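Print | E-mail

Workshop notebook, Sullville, Tuesday

Transport Waka came in for its propeller inspection. 169 hours since the last one. Oil sample from engine 2 was taken before the cowling was opened.
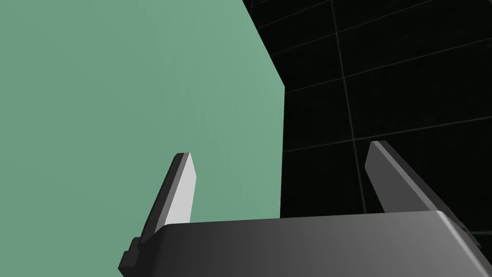 Vasilis Zupan: please write the torque values on the card the same day, last time I had to ask for them.

They are on the card now. Two of the four seals on order from Minhas have arrived, so the gearbox cover stays off. 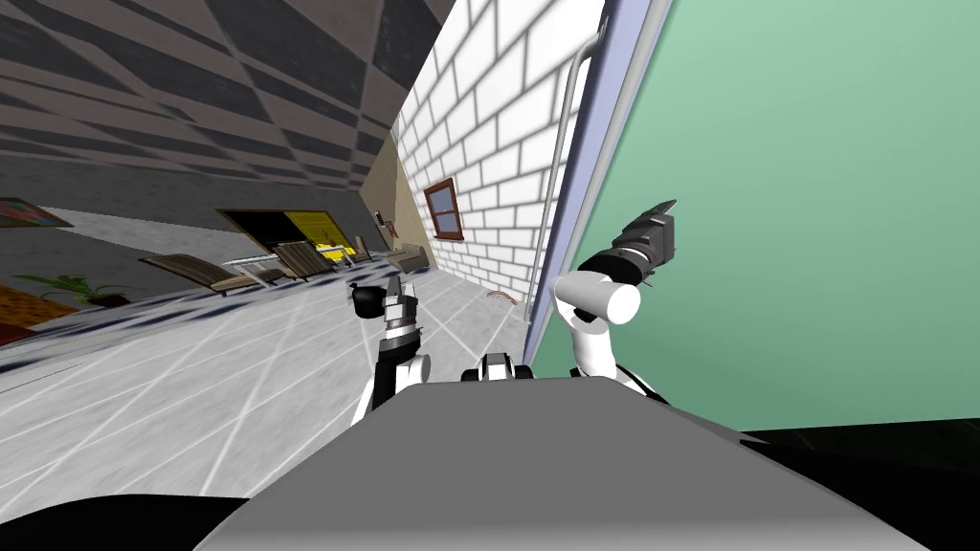
Padmavathi Murthy wants the Hona contract hours booked separately from ours, also for small jobs. I will correct the sheet for December.

Still open: chip detector wiring, left side.
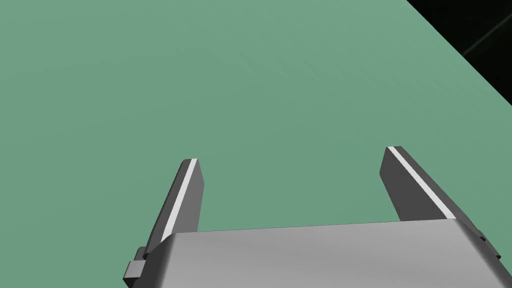

Green surface, dark behind the far edge.

We use cookies to remember your settings. Accept

Recent entries
Hona spares list
Waka tire change
Minhas delivery times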